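Chapter 4
Joints, Seams and the Places Where Things Meet

My first paid job in this trade was wiping down tabletops at Tradberg, a furniture works that took me on one January when I didn't know a butt joint from a bus stop. I got a bucket, a stack of cloths and a foreman who never looked at the middle of anything. He'd walk up to a finished piece, bend down, and go straight to the line where one panel met the next. Then he'd run a thumbnail along it and grunt. I learned to tell the grunts apart long before I learned to cut a panel!

So that's where I want to start this chapter, with the line. You spent Chapter 3 on flat surfaces – how to get them flat, how to keep them flat, what to do when the delivery from the sheet supplier says otherwise. Now we put two of them side by side, and all sorts of trouble creeps in. A gap the thickness of a business card will catch crumbs for as long as the piece is in use. A step you can hardly see will catch your sleeve every time you reach across it.

Color matters more than beginners expect, too. Put two pale panels together and the eye goes right past them to the thin dark line between, even when the grays on either side don't quite match.
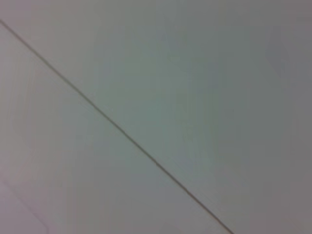 Effie Pringle, when she read a draft of these pages, wrote in the margin that I was making too much of the dark line and not enough of the light. Move the lamp, she said, and a seam that looked perfect at noon will look like a ditch by suppertime. She wanted every student to check a joint twice, once with the light running along it and once with the light coming across.

She's right, and I've added it to the practice work. You'll want a small flashlight for this chapter (a phone will do) and a patient attitude.

We'll begin with the plain butt joint, glued and unglued, and go on to splines and tongues. After that comes the section on fillers, where I compare the Levero method with the older Bunting one. I've used both and I have my favorite, but try them on scrap before you read which it is. The last part follows a single order, a run of 260 cabinets for the Jesidwood apartments, from the first test joint to the final wipe-down. We got 11 of them back, all for the same seam, and I'll show you where I went wrong.

Before you turn the page, go and find a seam in the room you're sitting in. Shut your eyes and run a fingertip across it, slowly, both ways. Write down which side feels higher. Then open your eyes, shine the flashlight across it and see if you still agree with yourself.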